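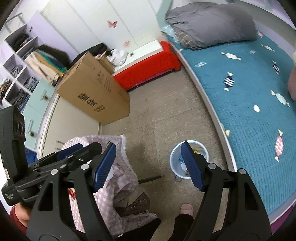 Bedroom, bed side. Candy quilt on the right, bin on the floor.

Marwa_B
Trying to settle on a place for the bin in here. At present it's on the floor not far from the bed and I keep walking round it. The pink and white check fabric needs a home as well, and so does the brown mesh cloth on top of it. Where does everyone else put theirs?

kornmont6
Bin under the desk, if you have one. Fold the check and put it in a drawer.

Carmela C
Disagree about the drawer. Ours went in a drawer in October and we bought another one because we forgot it. Hang it on a hook.

kornmont6
A hook leaves a mark in cotton. I've had it happen with 2 tablecloths.

Carmela C
She hasn't said it's cotton.

Sherif
I'd empty the bin before moving it — there's a blue wrapper and something yellow in there. Nice quilt, by the way. Is it a double?

Marwa_B
Single. No desk, so I'll try the bin by the door for a week. Still undecided on hook or drawer.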